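Folding T-shirts to one size on a bed, no table available
Posted in Laundry and Clothing Care

Druva

I fold all my T-shirts on the bed because the apartment has no table large enough. The drawer has 26 shirts in it, filed on edge. My folds come out at different widths, and the lower edge always ends up rumpled. The mattress gives under my hands and the sheet moves with the shirt. Is there a method that works on a soft surface, or do I need a folding board? Shirts are plain cotton, mostly size L, 55 cm across the chest.

Ploma

You don't need a board. Most of the error comes from the first step. If the shirt is laid down slack, every later fold carries the slack with it.

1. Hold the shirt by two upper corners and pull sideways until the fabric between your hands is taut.
2. Lower it hem first, keeping the tension until the top edge is down.
3. Fold each side in to the same line. Fold sleeves back on themselves.
4. Fold up from the hem, stopping short of the collar, then fold again.
5. Press down with a flat hand before you move it.

Shirt held out by the corners, then a folded garment on the bed: 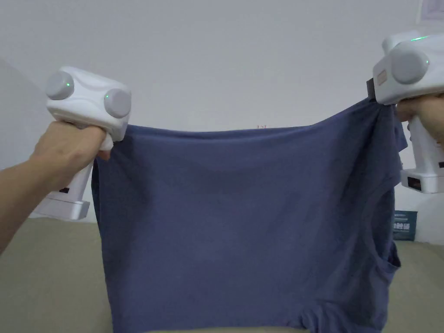
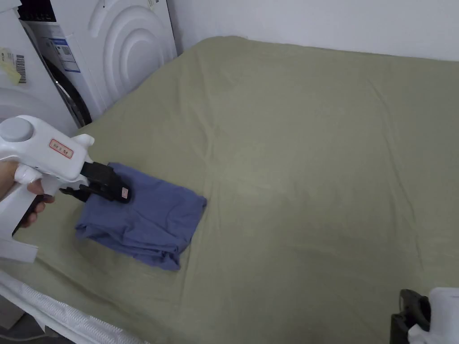 The width is set in step 3. For a 55 cm chest, bring the sides in until the strip is a little narrower than your drawer is deep, then use the same width for every shirt. A strip of cardboard cut to that width works as a gauge. Lay it down the center of the back, fold the sides over it, and slide it out before step 4.

On the soft surface: pull the fitted sheet tight at the corners first. A slack sheet wrinkles under the shirt and shifts when you fold. Work near the edge of the mattress so you aren't leaning on it with a knee.

Briem

just roll them. takes 3 seconds and you don't need to measure anything

Andgate

Rolling is fine for a suitcase. In a drawer filed on edge the rolls open up when you take one out.

Ploma's order is correct, but I would do step 3 with the shirt face down so the print ends up on the outside. Also check the side seams. On cheaper shirts they twist after washing, and if you fold to the seam the result is crooked even when your hands are square. Fold to the collar instead. I had 4 shirts like that and stopped trying to correct them.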